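Pourquoi les carreaux écossais ont-ils des carreaux ?

Prends une écharpe écossaise, celle qui gratte et que ta grand-tante t'oblige à porter dès octobre. Regarde-la de près. Tu croyais voir des carrés posés les uns à côté des autres, comme sur un damier ? Raté. Il n'y a que des rayures.

Des rayures dans un sens, des rayures dans l'autre. Sur un métier à tisser, les fils tendus en longueur s'appellent la chaîne, et ceux qui passent dessus et dessous s'appellent la trame. Quand un fil rouge croise un fil rouge, on obtient du rouge bien franc. Quand un rouge croise un noir, ton œil, qui est un peu paresseux, mélange les deux et annonce fièrement : bordeaux. 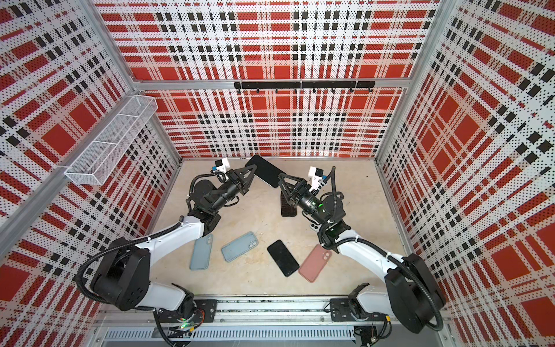
Avec deux couleurs de fil, tu en vois donc trois. Avec trois couleurs, tu en vois six. Avec quatre, dix – et là, ta grand-tante commence à avoir mal à la tête.

Ce motif s'appelle le tartan. L'ordre des rayures est noté dans une sorte de recette : tant de fils rouges, tant de noirs, deux blancs, puis on repart souvent en sens inverse, comme dans un miroir. Une tisserande que je connais, Ditte Bisgaard, tend plus de 2 000 fils pour une seule couverture. Si elle se trompe au numéro 1 285, elle défait tout jusque-là et dit des mots que je ne peux pas écrire ici.

À toi d'essayer : découpe des bandes de papier de deux couleurs et tresse-les, une fois dessus, une fois dessous. Le papier, lui, ne gratte pas.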